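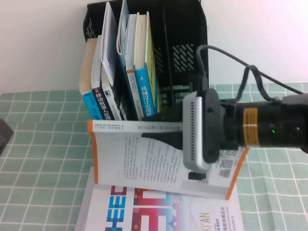 3.2 Collection of book-handling demonstrations

Reading time: 5 min

Paper goods were chosen as the first object class because they change shape under contact, and a policy trained on rigid blocks alone gives poor predictions for them. A demonstration in this class is specified by a start layout, a target layout, and a written instruction. The start layouts mix storage and flat placement. In Figure 2, several books stand upright in a black file organizer, while another lies open on top of a brochure with the gripper over its pages. The open book is the harder case. Its pages curl up slightly at the left edge, so the height of the top sheet varies across the spread and a single fixed approach height is not suitable.

Figure 2. Workspace for the book-handling tasks, with file organizer, open book, and gripper.

All demonstrations were recorded by teleoperation. Two operators (Langlois and Hsu) alternated between sessions. Each operator completed a practice block on the Erkby setup before any data were kept, and practice trials are not part of the released set. The operator was given the instruction as text and was free to choose the approach direction and the contact point. We did not prescribe a grasp – an earlier pilot with prescribed grasps produced motions that were smooth but nearly identical, and the resulting policy failed when a book was rotated.

The camera was fixed for the length of a session. Object layouts were changed by hand between trials following a printed schedule, which Szczepańska generated in advance from the list of allowed poses. Books were swapped in and out of the organizer so that spine color and thickness would not predict the target slot. The tablecloth was left in place. Its grid lines give a visible reference for checking whether the camera has shifted, and we compared line positions at the start and end of every session. Sessions with a shift of more than 2 pixels were discarded.

A trial was stopped when the target layout was reached, when the operator declared failure, or when the force limit was exceeded. Failed trials were stored with a separate label. They are excluded from the behavior cloning baseline in Section 5 but are used to train the success classifier. Labels were assigned by the operator and then reviewed by Hauser, who did not take part in teleoperation. Disagreements were settled by replaying the trial – in most of these the page had been lifted but had not fully turned.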